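12 shares
3 comments

Hulon fitted sheet and bed frame, after one winter

I bought the Hulon sheet in October from the Lindeck shop, together with the Landry bed frame. The sheet was 65 and the frame was 434, so in the end I paid more than I planned. Before this I had a cheap set from Prodberg, and I will compare with it where I can.

The first thing I noticed is the corners. On my old Prodberg sheet the elastic was only at the four corners and it jumped off the mattress in the night. The Hulon has elastic all the way round. It stays in place, also when I sleep badly and turn a lot. My mattress is quite thick and there is still enough cloth to fold under.

The cotton was stiff in the beginning. I washed it three times before I liked it – after that it became much softer. It has lost a little length, but it still fits. I do not iron it. If you want a bed like in a hotel, you will have to iron.

The frame took me one whole evening. The instructions have small drawings and two of the bolts look nearly the same, so put them in separate cups first. It made a noise for the first weeks and then I tightened everything again. Now it is quiet.

The colour of bed linen is difficult to judge in a shop, where the lamps are very yellow. Go to the window with it if they let you.

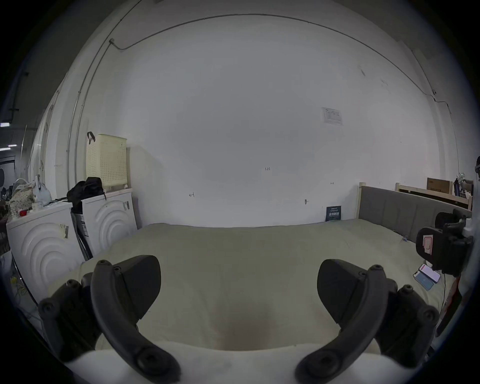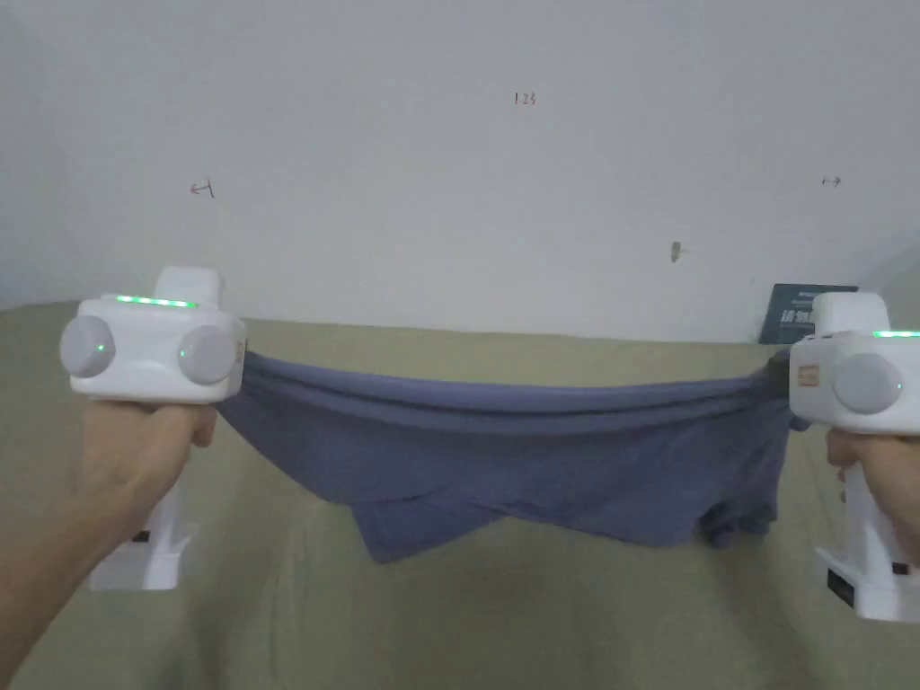
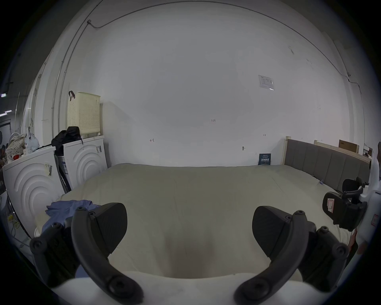
Would I buy again?

The sheet yes, and I would take two at once. The frame also, but I would wait for a lower price. I give four stars for the sheet and three and a half for the frame.

Share this review 208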